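Cestelard Slot Panel and Block Set, Matte White
Item 1675. Supplied by Stilmont
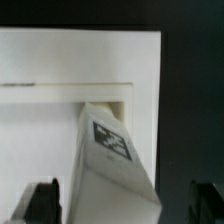

The Cestelard set is a single-slot insertion fixture for bench use. It consists of an upright white panel with a rectangular opening and a matching rectangular block. The opening is finished with a raised ledge on the front face. The block carries a square black-and-white fiducial marker near one end of its broad face, so that its pose can be read while it is held in or near the slot.

All outer surfaces are matte. Glossy finishes produce highlights that interfere with marker detection under overhead lighting, and the set should not be waxed, polished or lacquered.

Set contents
Panel with slot, 1
Block with marker, 1
Spare marker label, 2
Mounting screws, 4
Hex key, 1
Alignment sheet, 1

Specifications
Finish: matte white
Slot: rectangular, open at front, lined
Shipping weight: 2,379 g
Panel weight: 1,979 g
Block weight: 166 g
Mounting: four threaded holes in the base
Marker: square, printed label, replaceable

Mounting
Fix the panel to a flat plate or table with the screws supplied. Tighten in a diagonal pattern, by hand first, then a quarter turn with the key. Do not overtighten. The panel must stand square to the table; check it with the alignment sheet before first use and again after the fixture has been moved.

Insertion
The block enters end first. It seats fully when its long faces are parallel to the slot walls. If it is presented at an angle, it will contact the ledge or the inner wall and stop. Withdraw it, correct the angle and try again. Do not drive the block in with a mallet or clamp.

Marker replacement
Lift the old label from one corner. Clean the face with isopropyl alcohol and let it dry. Apply the new label within the outline on the alignment sheet and press outward from the center. Recalibrate the tracking system afterward, as label position varies slightly between applications.

Care
Wipe with a dry or slightly damp cloth. Scuffs on the ledge are cosmetic and do not affect fit. Light marks can be removed with a melamine sponge. Keep abrasives off the marker. Replace the block if an edge is chipped.

Compatibility
Blocks from the earlier Iordache set are slightly wider and do not fit this slot. Iordache base plates can be used without an adapter. The Skurnthorpe tray accepts one panel and up to six blocks.

Ordering
Blocks and labels are sold separately. Panels are not available without a block. For custom slot sizes, send a dimensioned drawing to Catarina Baptista in technical sales. Custom panels are non-returnable.

Page revised Sunday, October 17, 2021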